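双臂折叠工作站的日常维护与零位检查
实训课讲义 第四单元
授课:Shagufta Warraich 设备管理:Uwe Weidemann

一、本单元范围

前三单元讲了机械臂的运动学和示教,本单元只讲维护:开机前检查、导轨和底座、夹爪对位、线缆、故障登记。教学对象是实训室的Ilen工作站,双臂布置,两臂底座共装在一条金属导轨上,工作区三面用铝型材搭框,内衬浅灰色瓷砖板。Trikus工作站的底座结构不同,第三节的步骤不能照搬。

每组2人,一人操作,一人持急停按钮并填写记录表。中途换岗须先停机。

二、开机前检查

1. 主电源断开,急停按下,两臂处于自然停放位置。
2. 用手轻推各关节外壳,不应有松动声。有异响的关节编号记入表格,左臂写L,右臂写R。
3. 导轨上的电路板是裸露安装的,检查时不得戴金属饰物,不得在导轨上方放工具或水杯。用干毛刷清灰,禁止用压缩空气直吹接插件。
4. 地面擦净。布料纤维容易积在瓷砖接缝处,用吸尘器窄口吸一遍。
5. 检查挂在型材上的附件。挂篮的小钩应完全扣在横梁上;钩架用扎带固定,扎带发白或有裂口就更换。

三、底座与导轨

底座螺栓按对角顺序分两次拧紧,扭矩值见工作站柜门内侧的标签。上次大修时由Fröhlich的技术员做过划线标记,螺栓头与安装板上的线应对齐。线错开的,先登记,再通知Uwe Weidemann,不要自行补拧。

运行每满500小时做一次底座全检,包括拆下护盖、查看电机接头、测量两底座间距。间距与上次记录不符时,本工作站停用。

四、夹爪对位检查

对位检查用一块长条布做基准物。布纵向铺在工作区中央,两臂低速移至布的近端两角,停住,观察夹爪与布角的相对位置。布面有褶皱不影响检查,近端两角必须压平。 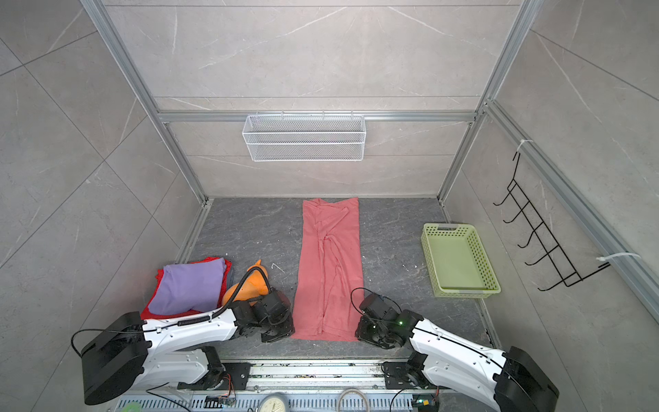 两侧偏差分别记录,不取平均值。若只有一侧偏,多半是该侧某个关节零位漂移,从末端关节开始逐个核对;若两侧朝同一方向偏,先查基准布是否放歪,再查导轨。去年有一组把布放歪了,结果重标了整条右臂,花了一下午。

零位重标步骤:
1. 控制界面切到维护模式,速度上限设为最低档。
2. 选定关节,手动转到机械刻线对齐处。
3. 保存零位,退出维护模式,断电重启。
4. 重复对位检查,连续两次合格方可交付使用。

五、线缆

夹爪线在夹爪上方要留出一个弯环,腕部转到极限时线不应绷直。弯环过大容易勾住物品,过小会拉扯接头。沿臂身的线缆每隔一个关节检查一处固定点。外皮磨损见到内层的,整根更换,不允许缠胶带继续用。备用线在Jernero零件柜,领取后在柜内登记本上签字,写明工作站和左右臂。

六、故障登记

登记内容:时间、关节编号、现象、当时正在执行的程序。只写看到和听到的,原因判断写在备注栏。登记超过14天没有处理的,由Ute Grube汇总后报修。

课后作业

1. 画出本组工作站两臂的线缆走向,标出全部固定点。
2. 完成一次对位检查,交记录表原件。
3. 阅读维护手册第35页的报警代码表,下次课抽查。

记录表交给Sabine Lindemann,补做实验的同学请九月底前预约。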